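Section 3: Setting Up the Scoop and Sift Station

Before you start, find a spot for the Gomoretti litter cabinet where the door can swing all the way open. Measure the door, then measure again with the cat in the room, as the cat will be standing wherever the door needs to go. Tofu litter is the only kind the standard tray is made for. Clay will go in. Getting it back out is covered in Section 9, which is the longest section in this guide. 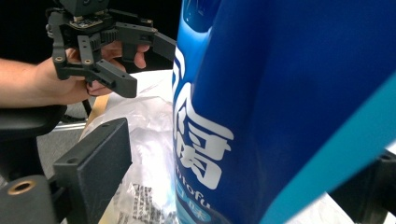
Text by Beatrice Ondieki, Gomoretti Owner Guides. Revised November 8, 2025.

What you need

The base tray, the sifting tray, the lid, the bag of 2 gray clips, and one pack of tofu litter. The Somero scoop is sold separately, a decision made above my pay grade.

Steps

1. Set the base tray on a level floor. Press each corner. If it rocks, turn the feet until it stops.

2. Drop the sifting tray into the base with the notched side toward the door. It fits the other way too, just well enough to fool you until the first cleaning.

3. Snap one clip onto each long side. You should hear a click. A crunch is a different sound and means the clip is upside down.

4. Pour in litter up to the lower line, 3 inches from the rim. Pour slowly and keep the spout low. The upper line marks the most the tray can hold and should not be taken as a goal.

5. Smooth the surface with the back of the scoop. The cat will redo this step to its own standards.

6. Close the lid and press the tab until it sits flush.

NOTE: If you own the older Shezi tray (sold through last June), skip step 3. It has no clips and holds itself together by friction and goodwill.

CAUTION: Do not pour used litter down a sink or tub drain. Some packs say the litter can be flushed. Your pipes have not read the pack. Check local rules, and if you have a septic tank, use the trash.

Storing the rest

7. Squeeze the air out of the opened pack and fold the top down twice.

8. Stand it in a second bag and tie that one shut. Tofu litter is made from food and will pull damp out of the air all day long if you let it. 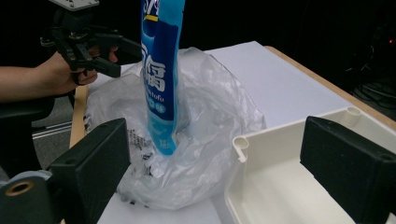
Fig. 3-2. Tofu pack standing in an outer bag.

9. Keep it off the floor and away from the dryer vent. The shelf inside the cabinet door is the right height and will take one pack. It will not take one pack and a cat.

CAUTION: Litter that smells sour or has turned soft should be thrown out, even if the pack is nearly full and you paid full price for it.

If the tray sticks

Lift the front edge first, then the back. If it still won't move, check for litter packed along the rails and brush it out with the Adeo rail brush or an old toothbrush. Please retire the toothbrush afterward.

Go on to Section 4 to fit the door flap.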